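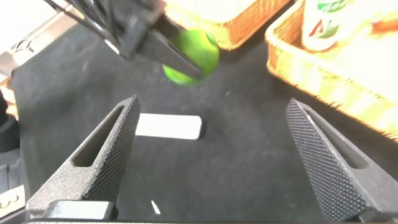
Tapio Niskanen asked, after reading our first draft, why we bother with remote control at all when you can just grab the arm and drag it through the motion. Fair question! We spent most of the spring going back and forth on it ourselves, so I'd like to answer it properly before we get into the training runs.

3.2 Two ways of showing the same task

We collected demonstrations in two ways. In the first, which we call hand guiding, the person holds the arm near the wrist and moves it while the motors only carry its weight. In the second, the person sits at a separate set of handles (we built ours on the Cosia controller, with a few changes to the grips) and the arms follow. The tasks were tabletop sorting and tidying, with small items to be picked up and moved, and everything was done with two arms.

Two arms is where hand guiding got awkward for us. With one arm it's lovely. You feel the contact, you feel when a fingertip catches on the cloth, and a new person is usually doing something useful within minutes. With two arms you run out of hands. You end up parking one arm, moving the other, then going back to the first, and the recording comes out as a string of turns. The policy learns that faithfully – one arm sits there politely while the other one works, even on tasks where you'd want them both busy.

There's a second problem, and I think we underrated it at first. When you hand guide, your own forearm is in the wrist view for a good part of the recording. The policy then gets tested without any forearm in sight, and it doesn't like that one bit. We tried masking the arm out and weren't happy with the results. Figure 1 is a wrist view from the remote setup: the fingers of one gripper are open over a white piece lying on black cloth, and the other arm has a green ball in its grip. The blur on that second arm is pretty typical of what the policy has to cope with, so we left blurred images in the training set.

Figure 1. Wrist view with both arms in sight. The textured pads on the inner edges of the near fingers are visible to the policy throughout.

We had 16 people give demonstrations, and each of them used both methods, half starting with one and half with the other. After throwing out recordings with dropped connections or a wrong start position, we kept 123 remote demonstrations and 66 hand guided ones. Yes, that's lopsided. The hand guided sessions took longer to reset, and people got tired in the shoulders, so we stopped them early whenever somebody asked. For the comparisons in the next section we drew equal numbers from each pile.

Remote control has its own headaches, of course. Our handles don't push back, so people judge contact by eye, and flat things are hard. Almost everyone came down too high on their first tries, closed on air, and then came down again lower. We went around in circles about whether to cut those extra tries. Jasper Coppens wanted them gone, I wanted them in, and in the end we trained it both ways (the Limolero runs have them cut, the Mosau runs keep them). I'll admit I was rooting for Mosau.

One small thing that helped more than I'd expected was letting people practice with the recorder off. We set this at 3 full practice rounds per person, with no coaching unless they asked for it. Before we did that, the early recordings were full of little hesitations near the grasp, and you could see the same hesitations come back when the policy ran by itself. It would hover, drift sideways, and hover some more. With the practice rounds in place the recordings got shorter and a good deal smoother, and I'd suggest them to anyone setting up something similar.

We also asked people to talk about what they found hard, right after each session while it was fresh. The most common complaint about the remote setup was losing track of the second arm when looking closely at the first. For hand guiding it was mostly the weight, even with the motors helping. We've put the full notes in the Kulkarni appendix, lightly trimmed, with the order of the two methods marked for each person.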